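Open day at the Ludar packing hall

Visitors were taken through in groups of five. Gudrun Lie led ours and began with the sorting bays, small walled enclosures with a pale floor.

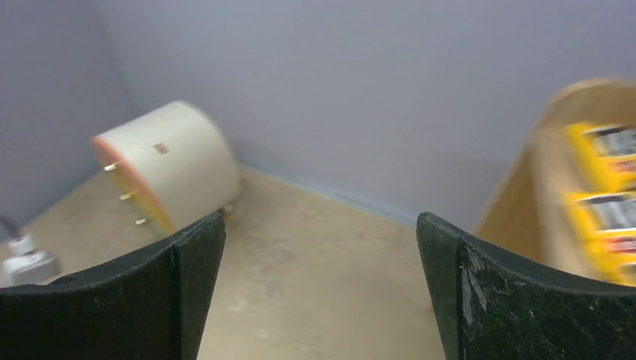

Skosadeck, Dec 1, 2021 – Bays are kept plain so that mixed goods can be told apart quickly. A cardboard box stays within reach for items without a bin.

Takumi Iwasaki then covered the snack line.
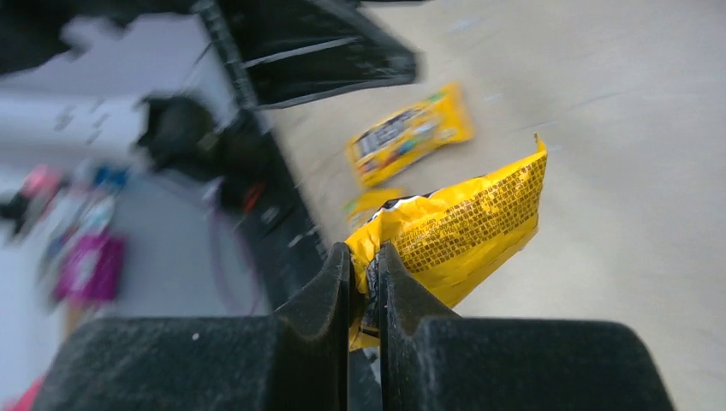
Crumpled packs are the main cause of rejected counts. Soft bags fold over and hide their fronts – a yellow candy bag turned with its small print upward has to be identified from the back panel. The Nakajima bins hold 1000 g. The next tour is in March.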